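로봇/자동화 게시판 > 토론
제목: 양팔 로봇으로 주방 잡일, 지금 어디까지 되나

작성자: 토크리플
작성일: 2023-07-28
조회 3,474

서빙 로봇이나 튀김 로봇 말고, 가정이나 소규모 작업장에서 사람이 손으로 하는 잡일 기준으로 묻습니다. 수저 정리, 그릇 옮기기, 부품 분류 같은 작업입니다. 저는 포장 라인에서 지그 설계를 하고 있고, 3월부터 Arain 양팔 셋업을 들여놓고 검토 중입니다. 현재까지의 판단은 "고정 배치면 가능, 배치가 흔들리면 불가"입니다. 반론 환영합니다.

작업은 통에 꽂힌 막대형 물체를 오른팔로 잡아 뽑고 흰 그릇에 넣는 것입니다. 왼팔은 필요하면 그릇을 잡아 주는 역할입니다. 사람이면 2초도 안 걸립니다.

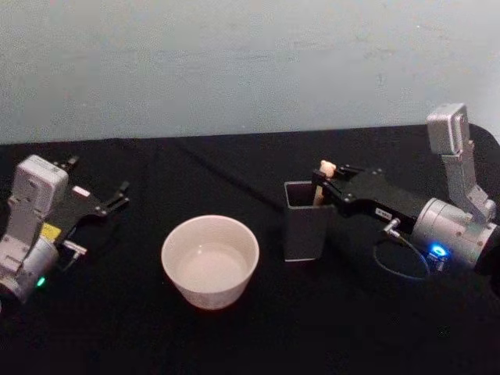
오른쪽 그리퍼가 통에 꽂힌 막대 윗부분을 잡은 상태. 왼쪽은 열림 대기.

원격조작으로 모은 시연은 522회, 학습한 정책으로 돌린 평가는 103회입니다. 통과 그릇을 학습 때 위치에 두면 대체로 됩니다. 통을 손가락 두 마디만 옆으로 옮겨도 막대 옆 허공을 잡는 경우가 눈에 띄게 늘어납니다.

--------------------
댓글 9

유성기어
성공률을 "대체로"라고 쓰면 토론이 안 됩니다. 초기 위치 분포를 어떻게 잡았는지, 성공 판정이 파지까지인지 그릇에 들어간 것까지인지부터 적어 주세요.

토크리플
판정은 그릇 안에 들어가서 손을 놓은 시점까지입니다. 위치별 집계는 아직 정리 전이라 숫자를 올리지 않았습니다. 정리되면 댓글로 달겠습니다.

말단효과기
이 작업의 난점은 뽑기 쪽이라고 봅니다. 막대를 위에서 잡고 비스듬히 올리면 통 안쪽 벽에 걸리고, 통이 가벼우면 같이 들립니다. 사람은 걸리는 느낌이 오면 손목을 풀어 버리는데, 위치 제어만 하는 평행 그리퍼는 그대로 당깁니다. 손목에 힘 센서가 없으면 데이터를 더 모아도 한계가 옵니다.

0점세팅
동의 안 합니다. 저희는 Prodamel 쪽 셋업에서 힘 센서 없이 모터 전류값만 관측에 넣고 같은 종류의 작업을 돌립니다. 시연 2,000회 넘어가면서 벽에 걸렸을 때 살짝 되돌리는 동작이 나왔습니다. 센서를 붙이기 전에 시연에 실패 복구 동작이 들어 있는지부터 확인하는 게 순서입니다. 매끈하게 성공한 시연만 모으면 복구는 학습될 수가 없습니다.

말단효과기
전류값은 감속비 크면 마찰에 묻힙니다. 그 구동기에서 됐다고 일반화하면 곤란합니다.

0점세팅
감속비 얘기는 맞습니다. 저희 쪽은 저감속이라 조건이 유리했습니다. 그래도 복구 시연을 먼저 넣으라는 의견은 그대로입니다.

야간정비반
현장 입장에서 한마디. 사진은 바탕에 검은 천 깔고 뒤는 민벽에, 물건은 그릇 하나 통 하나입니다. 실제 싱크대는 젖은 스테인리스에 반사 심하고 수저가 겹쳐 있습니다. 이 조건에서 되는 걸 가지고 집안일이 된다고 쓰면 안 됩니다. 저희 공장에서 Stistiter 비전 모듈로 빈피킹할 때도 데모는 잘 됐고, 절삭유 묻은 부품 들어오자마자 인식이 무너졌습니다. 결국 트레이에 사람이 줄 세워 넣고 있습니다.

토크리플
집안일이 된다고 쓴 적은 없습니다. 고정 배치 조건이라고 본문에 적었습니다. 배경을 단순하게 둔 건 인식 변수를 빼고 조작만 보려는 것이고, 다음 단계에서 천부터 걷을 계획입니다. 복구 시연은 현재 데이터에 거의 없습니다. 0점세팅 님 지적대로 통 벽에 걸린 상태에서 시작하는 시연을 추가로 모아 보겠습니다.

유성기어
추가 수집할 때 통 위치도 같이 흔드세요. 복구 동작만 넣고 위치를 그대로 두면 허공 잡는 문제는 남습니다. 그리고 왼팔로 통을 눌러 주는 조건도 비교군으로 넣어 볼 만합니다. Restunden 공개 자료에 양팔 고정 작업 설정 파일이 있으니 좌표계만 맞추면 참고가 될 겁니다. 왼팔이 계속 대기라면 단팔로 해도 되는 작업이고, 그러면 비용 계산이 완전히 달라집니다.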